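Who Owes Whom: notes for the Bidport evening talk
Kevin Fahy, January 14, 2018

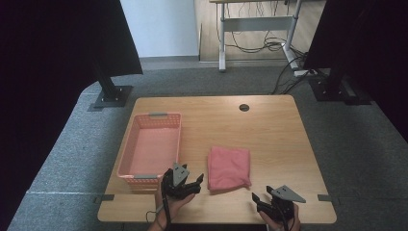

Open with the mortgage question. Hands up who has one. Hands up who knows which bank sold it on, and to whom. (Wait. Let the silence do the work.)

Household debt first. We tell ourselves we're the sensible country, the one that behaved itself while the neighbours were buying houses with no income. Then we went out and bought the same houses at twice the price, and called it prudence.

Costello story goes in at this point. Small town, one mill, 72 jobs, a grant from the ministry to keep the doors open. Doors stayed open 11 months. The ribbon was lovely. Keep it under 2 minutes, Teresa Egan is timing me and she has a bell.

Currency. Skip the gold standard unless somebody asks. Somebody will ask. Answer: no, and please see me at the coffee urn.

Trerkbridge council: borrowed to build a arts centre, then borrowed to pay the interest on the arts centre. Pause for the Trerkbridge people to object. They have a right of reply and a very good caterer.

Interest rates. Explain what one extra point does to a family already spending 90 cents of every dollar. Go slowly, no jargon, no graph. The graph in July was a mistake.

If time, politicians who promise a surplus in the year after they retire.

Finish on savings, then questions. Repeat each one for the back row.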